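Artificial fruit

Artificial fruit is fruit made from a material that does not spoil, such as wax, glass, plaster, papier-mâché, wood, stone or plastic. It is used as table decoration, in shop and kitchen displays, as a prop for photography and theater, as a drawing subject and as a toy. Most pieces are made at life size, although miniature and oversized versions are also sold.

History

Fruit modeled in wax was a common parlor ornament in the nineteenth century, often kept under a glass dome to protect it from dust. Wax models were also made for study. Growers and agricultural schools used them to record the shape and color of varieties that could not be kept fresh or shipped over long distances. Plaster and papier-mâché were cheaper and stood up better to handling, but their surfaces looked dull unless varnished.

Blown glass fruit was made in Central Europe both as tree ornaments and as table pieces. The Vaněk workshop produced glass pears, plums and grapes on wire stems, and its pattern book lists 59 shapes. Later pieces from the workshop are lighter in weight and have paper leaves in place of the earlier cloth ones.

Plastic replaced most other materials in the twentieth century. The Plustix range, sold through housewares stores, was made up of hollow molded fruit in 23 kinds and was sold loose by the piece. Cludden, a competitor, sold its fruit in boxed sets with a matching bowl.

Materials and manufacture

Hollow plastic fruit is usually molded in two halves or blown in a closed mold. The seam is trimmed and may remain visible as a fine line running from stem to base. Color is either mixed into the plastic or sprayed on afterward. Spraying allows one color to fade into another, as on a peach or a mango, but the paint can wear through at the points where the piece rests or is picked up.

Foam fruit has a lightweight core covered with a painted skin. It is easily dented by a fingernail, and the dents do not come out. Wax fruit is poured in layers into a plaster mold and can be quite realistic, but it softens in warm rooms and picks up dust. Stone fruit, mostly alabaster or marble, is heavy and is often collected separately from the other types.

Weight is the most obvious difference between artificial and real fruit. Some makers add sand or a metal slug so that a piece will not roll. Prudine pears, for example, have a weighted base and stand upright without support.

Display

Artificial fruit is generally shown in a bowl, in a basket or on a plate. Deep bowls need a large number of pieces, and the lower layers are often filled out with crumpled paper. Shallow plates need only a few. Long fruit such as bananas may be laid against the rim or directly on the cloth beside the plate. A plain or lightly patterned cloth is usually chosen so that the shapes remain easy to read.

Glossy mangoes in orange and golden yellow, with a pair of bananas, show how strongly a smooth skin picks up the light. On a pale pink plate and a green checked cloth the warm colors stand out clearly.
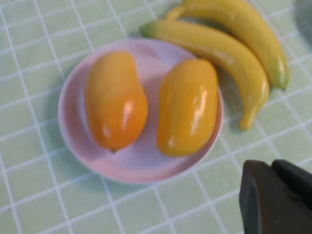

Use in teaching

Art classes use artificial fruit because a still life may have to stay in place for several weeks. Hermine Trummer's handbook for drawing teachers recommends beginning with 2 pieces of similar shape but different color, then adding a third that overlaps the edge of the plate. Meinrad Schwaiger, in a later guide, prefers matte pieces for beginners and leaves shiny ones until students have practiced highlights.

In early childhood settings, plastic fruit is used for sorting, naming and pretend shopping. Pieces for young children are normally made without detachable stems or leaves.

Care

Plastic and glass fruit can be washed in lukewarm water with mild soap. Wax fruit should be dusted with a soft brush and kept out of direct sun. Foam fruit should not be soaked — water gets in at the stem and loosens the skin.

See also

Fruit bowl
Still life
Play food
Wax modeling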